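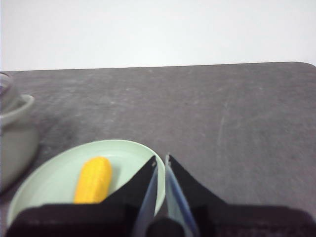 Pale green on mottled gray: a round plate and one yellow corn cob.

Dark table surfaces are back in small kitchens, and the mottled grays sell best. Kadir Soylu, who specifies dining furniture at Pulmont, puts the appeal down to maintenance. A patterned gray with lighter streaks hides crumbs and dried water marks that a plain black top shows at once. Scratches are another matter. On a dark finish they read pale, and a fine one stays visible from most seats.

Soylu checks a top under side light before delivery and again after 18 months of use. Of 141 household tops in his last survey, 52 had at least one mark that would not wipe off. Most came from unglazed foot rings on stoneware, dragged instead of lifted.

Plate color matters more than buyers expect. White on dark gray gives the hardest contrast and tires the eye under a low lamp. Pale mint is softer and still leaves a clear edge at the rim, and yellow food stands out well on it. A matte surface also cuts glare.

For children's place settings, İlker Çetinkaya of Direla recommends a shallow raised wall — enough to stop a corn cob rolling off, low enough for a short arm to reach over. She prefers a flat inner base for the same use. Felt pads under chairs do nothing for the tabletop. Trivets and a damp cloth do.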